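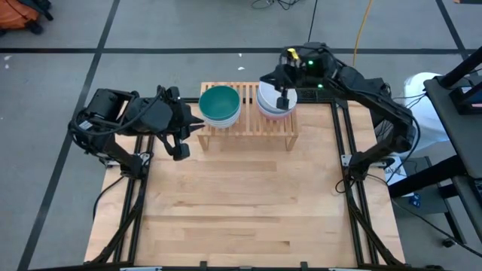
Araceli Valcárcel asked, before the chair had finished opening the meeting, whether anybody had thought about what the dish crew would do with their hands once the arms took over plate stacking. It was agreed to treat this as item 1, since it was going to be discussed under every other item anyway.

Grarkton Tableware, Finishing and Packing
Minutes of the staff meeting, 25 October 2025
Present: Haiyan Cao (chair), Araceli Valcárcel, Prasetyo Tuhumury, Xóchitl Galindo, Darmawan Tambunan (minutes)
Apologies: Phetsri, our shipping contractor, who had been told the wrong room

1. Who does what
Haiyan said no jobs go. Araceli asked for that in writing. It is now in writing. Stacking at the Villik station moves to the arms for the first half of each shift. The two people who used to stack will go to glaze inspection, with training, on the same pay grade. Xóchitl pointed out that "with training" had meant a laminated sheet last time. Haiyan undertook to do better than a laminated sheet.

2. Targets
The proposal was 125 plates an hour at the station. Prasetyo said a person does 100 on a good morning and talks the whole time, and he would like the talking counted. It was not counted. The target stays at 100 until December, and nobody's own numbers are to be compared with the station's on the break room board. Whoever put up the present chart is asked to take it down, and need not come forward.

3. Minding the arms
There was a long exchange on whether minding is work. Management's first draft called it "light supervision." Prasetyo described a shift of it as watching somebody else park for 6 hours. Agreed: turns of no more than 2 hours, then a swap. The minder may stop the station at any time without filling in the form. The form will be filled in afterward by Haiyan, who designed it.

4. Bowls
Plates are one thing. Xóchitl reported that the bowls with the ridges are still checked by hand, and she sees no reason to hurry that along. She can find a bad foot with her thumb faster than she can explain how. Haiyan asked if she might try explaining it, for the Ridier software people. Xóchitl said she might, on paid time.

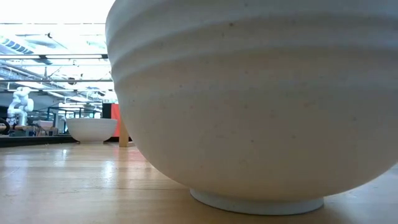
Item 4: large and small white bowls on the bench.

Agreed that bowls stay with people for now. "For now" was queried by Araceli and left in by a vote of three to two.

5. Any other business
Darmawan asked that the arms not be given names. Too late, apparently. The names will not be minuted.
The microwave was raised again and deferred again.

Actions
Haiyan: letter on jobs and pay grade; training plan for inspection
Prasetyo: swap schedule for minders
Xóchitl: notes on checking feet, hours to be claimed
Darmawan: send Phetsri the right room number

Next meeting in December, same room, assuming it is the right one.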